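자율주행 동아리 정기회의록 (7월)

장소: 공학관 실습실
시간: 오후 6시 30분 ~ 8시 10분
참석: 항법팀, 인식팀, 시뮬레이션팀, 지도교수
기록: 시뮬레이션팀

1. 지난 회의 결정사항 확인

실내 항법 과제의 시뮬레이터는 Lendis로 통일하기로 한 바 있음. 전환은 끝났으나 인식팀 일부 코드가 아직 예전 좌표계를 쓰고 있어 결과 파일이 서로 맞지 않음. 지난달에도 "다음 회의까지 정리"로 기록되어 있음. 이번에도 같은 문구를 쓰는 것이 의미가 있느냐는 지적이 나왔고, 담당을 인식팀 전체가 아닌 좌표 변환 담당 한 명으로 못 박음.

Cosden 대회 참가 신청은 접수 완료. 참가비는 동아리 회비에서 지출함.

2. 시뮬레이션 환경 현황 보고

시뮬레이션팀에서 Hallow 주택 맵의 주행 기록을 보고함. 현재까지 저장된 에피소드는 1,903개이며, 이 중 목표 지점 도달로 판정된 것은 1,507개임. 보고자는 이 수치를 "양호"로 표현하였으나 항법팀에서 동의하지 않음. 판정 기준이 목표 반경 안에 한 번이라도 들어가면 성공으로 처리하게 되어 있어, 그대로 지나쳐 벽에 붙은 경우도 성공에 포함된다는 것임. 시뮬레이션팀도 이 점은 인정함.

지도교수 의견: 기준을 고친 뒤 다시 집계하기 전까지는 대회 제출 보고서에 성공률을 쓰지 말 것.

맵의 난이도에 대해서도 이견이 있었음. 문간과 스탠드 조명, 바닥에 놓인 화분이 있는 구간을 화면에 띄우고 논의함. 항법팀은 청록색 바닥과 붉은 잎의 색 차이가 너무 뚜렷해서 색상만으로도 장애물을 가려낼 수 있다고 봄. 이런 맵에서 잘 된다고 실제 복도에서 잘 된다는 근거는 없다는 의견임. 인식팀은 바닥에 비친 빛줄기가 오검출 후보가 될 수 있으니 마냥 쉬운 맵은 아니라고 반박함. 오검출이 실제로 나온 기록이 있느냐는 질문에는 아직 확인하지 않았다고 답함.

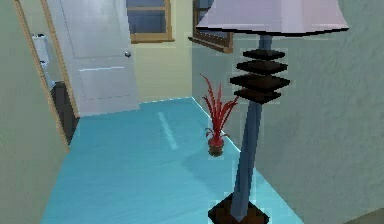 3. 인식 모듈 검토

인식팀이 Sayegh 모듈의 물체 검출 결과를 발표함. 학습에는 렌더링 화면 800장을 사용함. 발표 자료의 정확도 그래프에 축 눈금이 없어 값을 읽을 수 없었음. 다음부터 눈금 없는 그래프는 발표 자료로 받지 않기로 함.

학습용과 평가용을 같은 맵에서 뽑았다는 사실이 질의 중에 확인됨. 항법팀은 이 상태의 정확도는 암기 점수에 가깝다고 지적함. 인식팀은 시점이 다르므로 완전히 같은 자료는 아니라고 설명하였으나, 시점이 얼마나 달라야 다른 자료로 볼 것인지는 답하지 못함.

스탠드 조명 처리도 논의함. 기둥은 가늘고 받침은 넓적한 사각형이며 갓은 위쪽에서 크게 벌어져 있음. 현재 코드는 검출 상자 하나를 바닥에 그대로 투영하기 때문에 갓의 폭만큼 통행 불가 영역이 생김. 낮은 시점에서 갓이 화면 위로 잘리는 경우의 처리 방식도 정해진 것이 없음. 받침만 장애물로 잡자는 제안이 있었으나, 기울어진 기둥을 무시해도 되는지에 대해 의견이 갈려 결론 없이 넘어감.

거의 같은 시점의 화면을 중복 제거할지도 안건으로 올라옴. 인식팀은 화면 수가 줄어드는 것을 우려함. 시뮬레이션팀은 비슷한 화면을 쌓아 놓고 장수만 세는 것은 의미가 없다는 입장임. 표결 없이 중복 제거 후 재학습하는 쪽으로 정리됨.
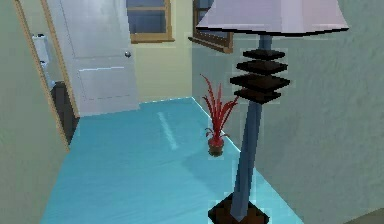 그림 2. 주택 맵 문간 구간: 스탠드 조명, 화분, 열린 문

4. 문 통과 시험

항법팀이 열린 문 옆 구간의 경로 계획을 설명함. 맵의 문은 방 안쪽으로 열려 있고, 계획기는 문짝을 고정된 벽으로 취급함. 문이 다른 각도로 놓인 조건은 시험한 적이 없음. 대회 규정에 문 각도를 고정한다는 말이 없으므로 시험 항목에 넣어야 한다는 의견에 전원 동의함.

한 시험당 제한은 600스텝으로 정함. 시뮬레이션팀은 제한을 늘리자고 하였으나, 오래 헤매다 우연히 도착한 것까지 성공으로 세게 된다는 반대가 있어 받아들이지 않음.

문 너머 옆방까지 주행 범위에 넣을지는 보류함. 문틈으로 보이는 흰색 물체를 변기로 라벨링한 파일과 가전으로 라벨링한 파일이 함께 돌아다니고 있음. 맵의 물체 목록을 열어 확인하면 될 일이므로 더 논의하지 않음.

5. 대회 일정 및 실물 로봇

실물 주행은 8월로 계획되어 있음. 일정표에는 시뮬레이션 완료 후 곧바로 실물 이식으로 적혀 있고 그 사이의 검증 기간이 없음. 작년 보고서도 같은 식으로 짜여 있었고 이식 단계에서 일정이 밀렸음. 지도교수가 검증 기간을 일정표에 넣어 다시 제출하라고 함. 어느 작업을 줄여 그 기간을 확보할지는 정하지 못함.

홍보용 시연 영상을 먼저 만들자는 제안은 부결됨. 판정 기준도 고치지 않은 상태에서 잘 된 장면만 골라 붙이는 것은 곤란하다는 의견이 다수였음.

6. 결정사항

- 성공 판정을 목표 반경 내 정지로 변경하고 저장된 에피소드를 전부 재집계함 (시뮬레이션팀)
- 중복 화면 제거 후 재학습, 평가는 학습에 쓰지 않은 맵으로 진행 (인식팀)
- 바닥 반사광 구간 오검출 여부 확인, 화면과 로그를 함께 제출 (인식팀)
- 문 각도를 바꾼 시험 조건 작성 (항법팀)
- 옆방 물체 라벨 통일 (시뮬레이션팀)
- 수정 일정표 제출 (각 팀 공동)

7. 기타

실습실 공용 컴퓨터에 개인 학습 작업을 밤새 걸어 두는 일이 반복되고 있음. 예약표에 적지 않은 작업은 발견 즉시 종료함. 저장 공간도 부족하므로 예전 시뮬레이터의 기록은 각 팀이 필요한 것만 옮기고 삭제할 것.

다음 회의는 8월 첫 주, 같은 장소. 재집계 결과가 나오지 않으면 2번 안건부터 다시 다룸.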